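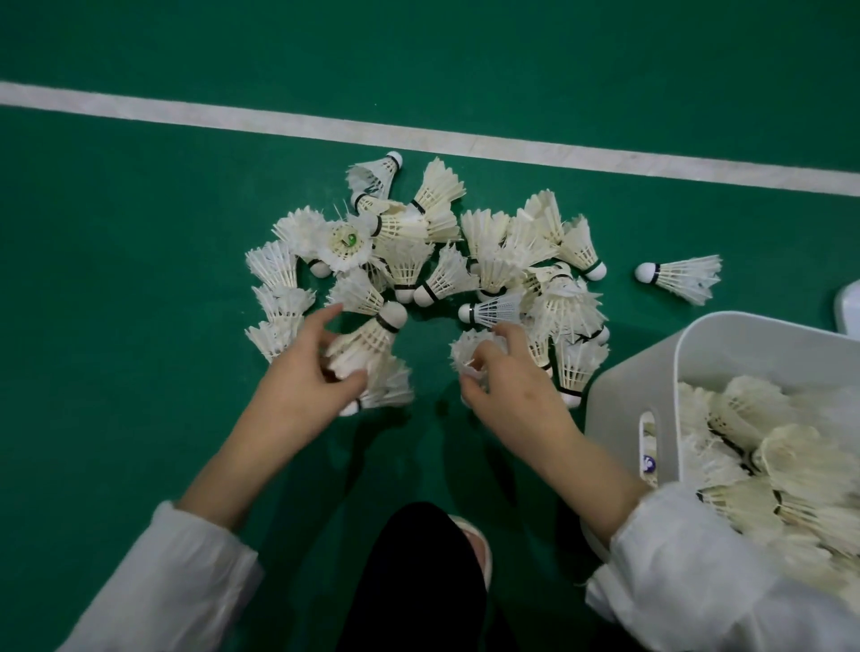
Stelbridge Hall Restoration and Reopening
Second progress report to the Morikawa Fund
Prepared by Wilma Gillies, project manager

Where we are

The roof is on! I'll start there because it was the thing we were all most worried about when we last wrote to you, and it is such a pleasure to be able to say it. The last of the slates went up on the north slope in September, the scaffolding came down the week after, and the main hall has been through two proper storms since then without a drip. Arwel Prothero, our lead roofer, managed to save far more of the original Welsh slate than his first survey allowed for. The replacements are all on the north side, where you'd have to stand in the neighbour's field to spot them.

The hall was built in 1873 as a corn exchange and has been patched by every generation after that, so there were some surprises under the old felt. The worst was the valley gutter above the stage, which had been lined with flattened tins at some point and then painted over (several times). We have relined it in lead. The timbers beneath were sound apart from one rafter end, which has been cut back and spliced in oak.

Heating and floor

The underfloor heating is in and running in the main hall and the small meeting room. We had a nervous fortnight over the screed, which was slow to dry in the corner by the kitchen, and we held back the final floor covering until the moisture readings came down. That cost us some time but I'm very glad we waited. The hall now warms up in the morning and stays warm until the evening groups go home, which anyone who used to come to the winter concerts in a coat and two jumpers will appreciate.

The kitchen is behind. The supplier, Premden, sent the wrong extractor hood and then the right one with a dented canopy, and the third is promised shortly. Everything else in there is fitted: sinks, worktops, the serving hatch and the new hot water boiler. In the meantime groups are making tea with kettles and the hatch is already popular.

The archive room

I know this part is of particular interest to your trustees, and it has gone better than we dared hope. Kumiko Aoki has now catalogued 178 items from the boxes we found behind the stage. There are market ledgers, dance posters, a run of seed merchants' price lists and a lovely set of letters about who was responsible for mending the clock. (It was still being argued over thirty years on.) She has been using Stikex sleeves for the loose papers, and the posters are lying flat in drawers for the first time in their lives.

Osamu Ikeda has photographed the ledgers page by page, and we plan to have the first of them readable on the website by the time of our next report. Two of the ledgers have damp damage along the spine and need a conservator. We have asked for a quote and will pay for this out of contingency, if you are content with that.

People through the door

We reopened the main hall for regular bookings as soon as the floor was signed off, and the diary filled up much faster than we had planned for. Twenty groups now have a weekly slot. The choir is back, so are the badminton club and the over-sixties dance, and there's a new parent and toddler morning that already has a waiting list. Sunday afternoons were the one gap, and Tomomi Yokoyama has started a mending and sewing session then, with people bringing in anything from curtains to tent bags.

Money

Spending is within the approved budget overall. The roof came in slightly under, the heating slightly over, and the two very nearly cancel out. The one new cost is the work to the valley gutter, which came to £2000 including the lead, and was met from contingency. The final payment to the roofing contractor is being held until the end of the defects period, as agreed.

Next steps

The extractor hood, obviously. After that we move on to the front steps and the ramp, where we have planning consent and are waiting for the stonemason to confirm a start date. The clock is still to be looked at, and I'd like to send you a separate note on it once we've had someone up the tower.

You would be very welcome to visit before the ramp work begins. Mornings are best if you want to see the archive, and evenings if you'd like to see the hall busy.

Wilma Gillies
Stelbridge Hall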